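Getting sticker goo and marker off plastic bins and tabletops

Quick one, been meaning to type this up since September when I cleared out the whole craft closet. Works on most hard plastic and on painted or laminate tops. Test a corner first!!

Price stickers. Hair dryer on low, 2 minutes, then peel slow from one corner. Pull low and flat, not straight up. If it tears, stop and heat again. No metal scrapers. Old gift card is fine.

Leftover goo. Cooking oil on a paper towel, lay it on top, walk away. I do dishes in the meantime. Come back, rub in circles, then dish soap and warm water. Oil left on plastic gets grabby and collects lint so wash it twice.

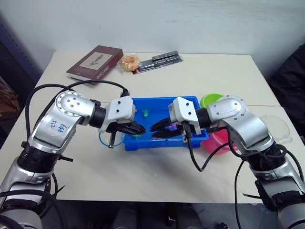
Ballpoint and marker: rubbing alcohol on a cotton ball, dab dont scrub. Change the cotton a lot or you just move the ink around. Keep it off shiny clear plastic, it can go cloudy. Eun-ji uses plain white toothpaste on hers, takes longer but no smell.

Crayon. Warm soapy water, then baking soda on a damp cloth. Light hand. It will dull a glossy top if you lean on it.

Masking tape that's been on for years is the worst of the lot. Heat, oil, card, repeat. Sobia Rizvi wrote in to say she leaves the oil on overnight under plastic wrap, tried it on a shelf edge and yes, much easier in the morning.

Do not mix cleaners. Window open with the alcohol, and keep it well away from the stove. Wipe evrything down with plain water at the end and let it dry before you stack anything, bins put away damp get that musty smell.

Next up: drawer liners that wont lie flat.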